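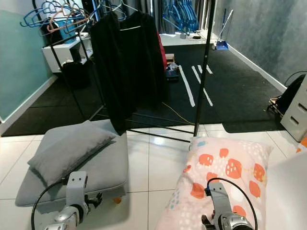 I'd been trying to get this mom on the phone for weeks, and when she finally picked up she was eating cereal for lunch and her son was yelling about a sock. "This is a good time," she said. "This is as good as it gets."

Her little boy was born with clubfoot on both sides. She found out at the 18-week ultrasound, when the tech went quiet and then left to get the doctor.

"I went straight home and looked it up, and I wish I'd waited a day," she told me. "I read all the worst stuff first. I was up until two in the morning reading posts from people whose kids were treated decades ago."

He arrived in June, loud and hungry, with both feet turned in so far the soles faced each other. The first casts went on when he was nine days old. The closest clinic that does the casting is 132 miles from Jedard, where they live, so every week she and her husband packed the car before sunrise and drove.

"He slept the whole way there and screamed the whole way back," she said. "I knew every gas station bathroom on that road — I could still rank them for you."
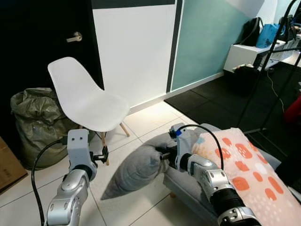

White chair, black door, pale teal wall.

Six sets of casts, then the little procedure on the heel cords, then one more set. After that came the boots and bar, which I'll admit I had never seen until she texted me a picture. Two small boots clipped to a metal bar, worn nearly around the clock at first and then only for nights and naps.

I asked if the bar was as bad as it looked.

"The first three nights, yes. I cried, he cried, the dog went and slept in the garage. Then he figured out he could kick both legs together and bang it on the crib, and he thought that was the best thing ever." She wrapped the bar in a strip of old sweatshirt to save the crib rails (and her shins).
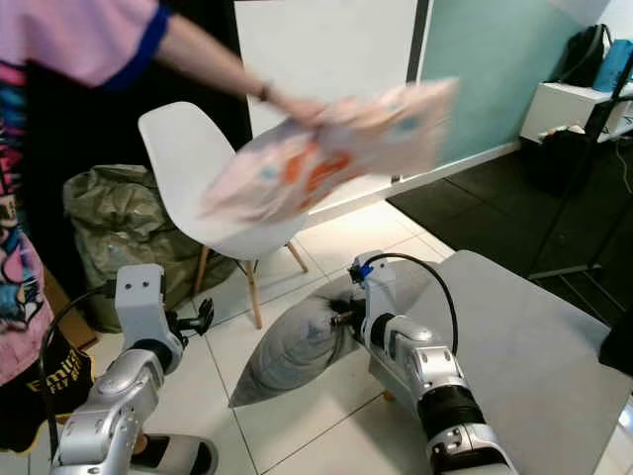
Marlis Ottaway
Family Stories Writer, Nestden

Money came up, too. Their share of the first year ran to over $2000, mostly gas, copays and a second pair of boots when his feet grew faster than anyone planned. She keeps the receipts in a shoebox and says she's never once opened it.

What helped the most? Other parents, she said, and a nurse at the clinic who showed her how to get a stiff little heel all the way down into the boot. "Wiggle, don't push. I say it in my sleep."

He walks now. He mostly runs, she corrected me, and he has opinions about shoes. The bar still goes on at bedtime and he brings it to her himself, dragging it down the hall.

"He'll be in it until he's four or so," she said. "I've got to go, he found the other sock."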